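4.2 Why riders book twice

The Zanby line runs one sightseeing train up the valley and one back, and we expected the return leg to be the dull half. Riders had, after all, already seen the valley. We surveyed 200 passengers on the outbound train and 200 on the return, under the patient eye of conductor Finlay Rennie, who wanted his aisle back.

Outbound riders praised the scenery. Return riders praised the snack car, with the mountains a distant second. Meesuk and Manalastas found the same drift on ferry tours and blamed tired legs. We are less charitable and blame the pie, which goes on sale at the upper station and sells out before the first tunnel.

Repeat booking followed the pie more closely than the view. Families who had eaten on board were the keenest to return in April, when the view is mostly fog.

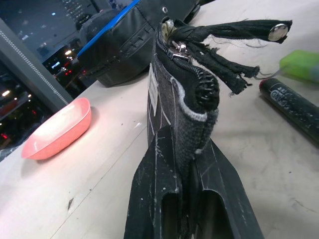
Figure 2. Small zippered pouch in dark gray fabric.

Would riders still come if the train served no food? Most of them would, though our return-leg answers suggest they would complain for the whole trip down and book only once.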